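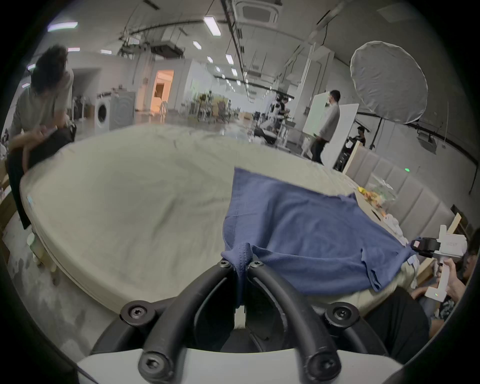 Section 4. Folding Towels and Clearing the Padded Surface

The Sernell bed has a padded top that marks easily. Clear it and fold any towels before you fit the Jeltness cover sheet.

1. Move snack bags, pens, phones and cables to one side, near the upholstered panels. Keep the side you will be working from free.

2. Spread the towel out. Pull the far corner first, then the near edge.

3. Pinch the towel at the middle of one long side and lift it a little so that creases drop out. Lay it down again.

4. Fold the towel in half lengthwise, then in half again. A bath towel up to 44 inches long needs only these 2 folds.

Note: For towels over 71 inches, work from both ends with a second person.
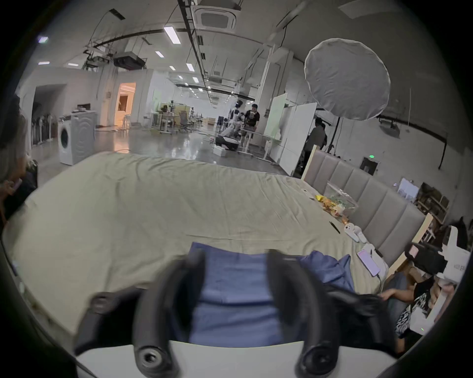

5. Press the fold flat with the palm of your hand and leave the towel where it is until the sheet under it has been smoothed. Wrinkles in the sheet are pulled out toward the foot end, away from the headboard.

6. Unplug charging cables before you smooth the sheet on that side.

Caution: Do not leave pens on the sheet. Ink stains must be treated within 24 hours with Rotar fabric cleaner, or the cover will have to be replaced.

Caution: Do not kneel on the rounded rim. The padding there is thinner.

For washing temperatures, see Section 5.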